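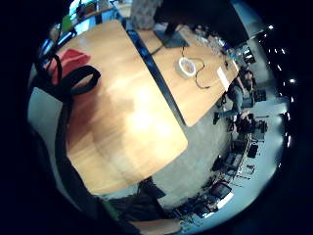
What is the best way to fold small cloths on a table that also has computer stuff on it?

Clear a patch as wide as the cloth when it's fully open, push the cords to the far side, and fold from the top corners toward you. Most crooked folding comes from working in a space that is too small, so the patch matters more than the method.

The longer version of my problem: we have two wooden tables pushed nearly together in our Statville workroom, with monitors and a lamp on them, and a pile of plain cloths that has to be folded every Tuesday. They're supposed to end up as neat rectangles that fit in an Orine drawer. Mine come out as the sort of shape you'd see on a map of disputed territory. I've read the short answer above on three different sites. What do people do when the patch won't stay clear? And does the gap between the tables matter?
Posted by gapbetweentables

mostly_square
The gap matters. Never fold across it. The cloth sags into the crack, you smooth it out, and now one side is longer than the other and you start blaming the cloth. Pick one table and stay on it. Let the other table have the monitor and the tape and whatever else has moved in.

For the folding itself, lay the cloth flat with a short side facing you and reach over to the top corners. Pinch the corners themselves. People grab a handful of the top edge somewhere near the corner, and the edge bunches up between their hands. Then pull sideways until the edge is straight, bring it down to meet the bottom edge, and let go. Smooth from the fold outward with the side of your hand. Turn it a quarter and do it again.
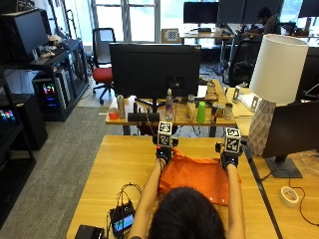
Two hands on the top corners, orange cloth flat on the table.

If the edge has gathered up between your hands, stop there and flatten it before you bring it down. A wrinkle you fold over is a wrinkle you get to keep. I once ignored this for a whole pile and had to redo it while eating my lunch standing up.

Cords go toward the back, and a strip of painter's tape will hold them there for an afternoon. By the next week they'll have crept back. I have no cure for that. I bought a Lokolus cord tray and the cords now creep out of the tray.

drawer_person_8
Just roll them. Takes half the time and the drawer closes. I don't know why everyone is so attached to rectangles.

lint_and_order
Rolling is fine if nobody has to stack them, but the asker said rectangles, so here's something on the light. I folded badly for three years under a lamp that threw a big white patch right where I was working. You can't see an edge in glare. You line up what you think is the edge, and then you pick the thing up and it has a tail.

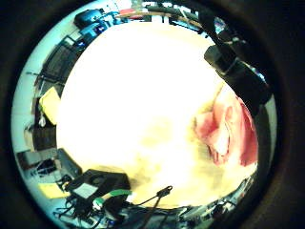
Bright spot in the middle, pinkish-red shape over on the right.

Sit so the shine falls off to the side of the cloth, or turn the lamp toward the wall. Red and pink ones are the worst for me because the creases go pale in strong light and look like hems. If you can't move the lamp, fold by feel: run a thumb along both edges together and stop when it stops feeling like a stair.

Also measure the drawer before you decide on the number of folds. I did it the other way around, and then bought a second drawer.

Comments (4)

oldtowelclub: Tried the corner pinch at lunch. My pile leans less. It still leans.

drawer_person_8: Rolling. I'm only going to say it once more.

gapbetweentables: Moved everything off one table and stayed on it, as told. Better already. Somebody has put a mug there since.

ren_household: Does any of this work with fitted sheets

mostly_square: No.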